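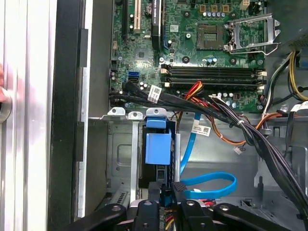 Moving your old files off before you get rid of a PC

Quick one because I keep getting asked. You have an old desktop, you want it gone, you want your stuff first. Set aside an afternoon. More if it's slow.

What you need
An external drive with more space than you've used on the old one. Mine had 338 GB on it, so check yours. A notepad. Coffee.

1. Write down your logins
Before anything else. Open the browser, go to saved passwords, export them or copy the ones you care about. Kiran skipped this and lost a forum account he'd had for years.

2. Copy the obvious folders
Documents, Pictures, Music, Desktop, Downloads. Yes, Downloads – there's always a tax form in there.

3. Copy the not obvious stuff
Mail archives if you used a desktop mail program. Browser bookmarks. Game saves, usually buried in a hidden folder under your user name. Fonts you paid for. Turn on "show hidden files" or you wont see half of it.

4. Check the copy
Open 5 files from each folder, on the external drive, on a different computer. Compare folder sizes too. If one's way off do that folder again.

5. Sign out
Music store, office software, anything that limits how many machines you can use. Deauthorize first, wipe after. Doing it later means a phone call.

6. Wait
Leave the old PC alone for two weeks. You will remember something. I remembered the scanned recipes from Aisling, day 12.

7. Wipe it
Full erase, not a quick format. Takes hours on a big drive, so start it before bed.

Then call your recycling center and ask if they take computers. Ours only does the first Saturday of teh month. Bring the power cord, they want that too.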